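Marit Solheim
May 31, 2021

Build thread, two-arm table in the shared workshop at Ravdale. The job is putting mugs and cups on a small shelf and taking them off again. Mechanical work is done. Everything left is calibration and software, so it will take longer.

The table is a wood top with a black aluminum extrusion frame on it. I clamped the first version straight to the wood. It crept. The frame gives both arm bases one rigid reference and a square to measure from.

Glass is the hard object. The depth estimate goes straight through the bowl and lands on whatever is behind it. I stopped trusting it below the rim and set approach height from a measured offset instead. Fingertips come in over the rim at an angle, then down. 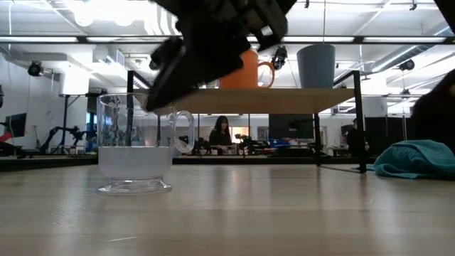

Tobias asks why I don't put a strip of matte tape on the glass and let the depth estimate work normally.

I tried tape. It works, and then the policy learns to find tape. Take it off and you are back where you started. The offset is uglier but it survives a change of mug.

Numbers from the last full set with the offset: 92 good grasps out of 179 attempts. Before the offset I had no set worth reporting. Most of the misses are the finger touching the rim on the way in.

Second most common miss is the handle. If it points away from the arm, the wrist runs out of travel before the fingers line up. I added a regrasp step. It costs 15 seconds and I don't like it.

Layout for anyone copying this: one arm per side, shelf near the middle so either one can reach it. Cables follow the rails back to each base. Leave slack at the wrist. My first loop was too short and pulled the connector at full extension.

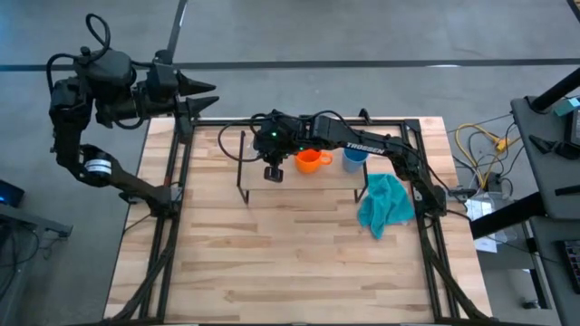 by Marit Solheim

Wrist cameras. Mount them before you tune anything. I added mine after, which moved the center of mass enough that gravity compensation was off, and I did the tuning twice.

The camera brackets are printed, from the Greleck files with the holes opened up by 2 mm. The originals assume a smaller screw head. Print them solid. Sparse infill flexes and you see it as jitter in the footage.

Fingers: square tips were fine on the cups and bad on handles. A notch near the inner edge gives the handle somewhere to sit. The cost is that the fingers take up a lot of the wrist view, so anything low and close is hidden until they open.

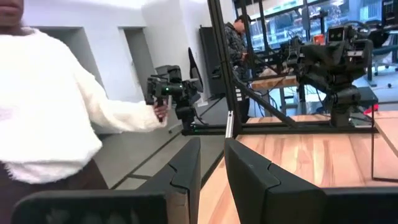

I can live with the blocked view as long as the other arm covers the blind spot. That means syncing the streams properly, and at the moment they drift over a long run. I'm logging timestamps at the driver now to find out which side is late.

Next: the towel. Folding needs both arms at once and I have only tested them taking turns. Target is August.

Parts list and bracket files go up under Luvumham when I've cleaned out the dead branches.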